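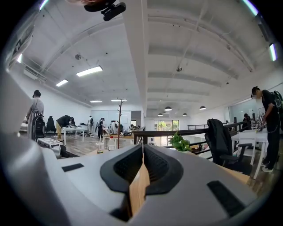 Help Desk > Streaming & Watchlists > Open tickets

Trurnurix app skips the extended episodes of Salcedo

Posted by Khrystyna Didenko

Hi team! Me again, the one with the enormous watchlist. I've been doing a full rewatch of Salcedo before the movie comes out in June (so excited, I already have opinions on every bit of the casting) and the app keeps serving me the short broadcast cuts when I've picked the extended ones. On the episode page it says Extended Cut, I press play, and I get the version with the ferry argument chopped out. If you know the show you'll know why I'm cranky about that.

What I've tried so far:

Signed out and back in on the telly. No change. Signed out on everything, which meant typing my password with the remote, which I would not wish on anyone.

Cleared the cache. The app said it was using 400 MB before and 30 MB after, so it definitely cleared something, but the ferry argument is still missing.

Played the same episode on my laptop in the browser. Works perfectly! Full extended cut, ferry and all. So it's on my account, and I'm fairly sure it's the telly app that's confused.

Turned off Continue Watching, in case it was remembering the old broadcast version from my first watch. This got me the extended cut exactly once, and then the next episode went straight back to the short one.

Update, later the same evening: I had a rummage through the settings and found one called Preferred Version under Playback. Mine was set to Original Broadcast, and I have no memory of choosing that. I switched it to Longest Available and season 2 now plays properly — hooray — but season one is still wrong, all of it.

Update again, 9.40 pm: my brother has the same show through Skillero and his season one is fine, so the extended files do exist out there somewhere. He also reckons the Trorkeo crossover episode should sit between the seasons and yours has it at the very end. Could you have a look at that while you're in there? It spoils the wedding if you watch it in the wrong spot.

My watchlist has 300 titles on it, so please, please don't tell me to delete my profile and start over. I'll reinstall the app if I have to, but I'd like to know first whether that wipes my ratings.

Status: waiting on support

Cheers,
Khrystyna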